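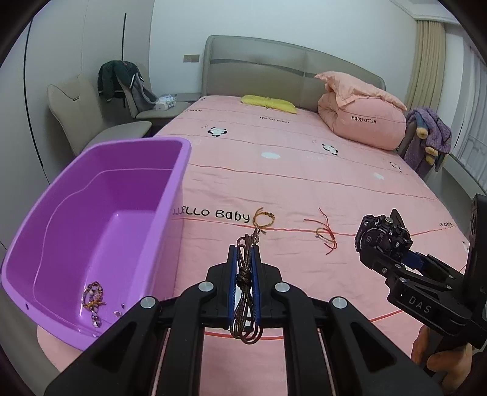

Last changed: June 11, 2022

Ticket 579: Numach home spirometer, readings not reaching clinic portal
Status: open, waiting on supplier
Reported by: Kourosh Farahani, respiratory clinic
Handled by: Vilgot Boström

Fault: Patient blows are stored on the device but do not appear in Stivard. The device shows "Sent" after each session. Affects 4 units, all on firmware 2.

Steps taken:
Paired one unit again with the clinic tablet. No change.
Checked patient IDs against the Stivard list. All match.
Exported a session by cable. File opens normally, FEV1 and FVC values present.
Set the device clock by hand. It had been running 21 minutes fast. Next session uploaded, the one after did not.

Finding: Stivard rejects any session stamped later than its own server time. The device treats the rejection as a completed upload. Clock drift returns once the unit is switched off overnight.

Workaround: Set the clock before each session, or export by cable at the end of the day. Do not delete stored blows from affected units.

Next: Numach to confirm whether the July firmware corrects the clock. Kourosh to keep one unit unchanged for testing.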